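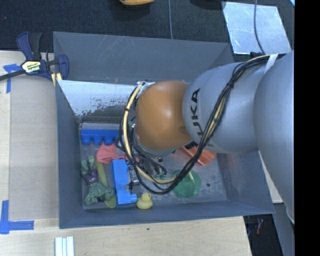

toy bin, day one of the great sort 🧸

Yesenia Carhuamaca
@yesenia_sorts · Jun 22, 2020

OK so I finally started on the big gray bin. Toys, plastic bits, more plastic bits. I've been putting this off since we moved to Ifans and I'm a little scared of it

1/

The bright blue piece at the back is bugging me SO much. Kaja says it's from a garage set, I say boat. If you know, please tell me before I put it in the wrong bag

2/

My system (don't laugh): keep, wash, give away, and a shoebox for "goes to something, no idea what." The shoebox is winning by a mile

3/

Also the bin itself has had a life!! Scratches on the far wall, scuffs all over the bottom. I was going to replace it, then I looked up new ones this size and they want 37 bucks plus shipping. Scratches are fine. I love scratches

4/

Isla Hoani asked if her two can come pick through the give away bag first and yes, please, bring a car

5/

Stopping for dinner. Back at it tomorrow with a podcast and a 90 minute timer, and if I find the other half of that marble run I'm going to scream (happy scream)

6/6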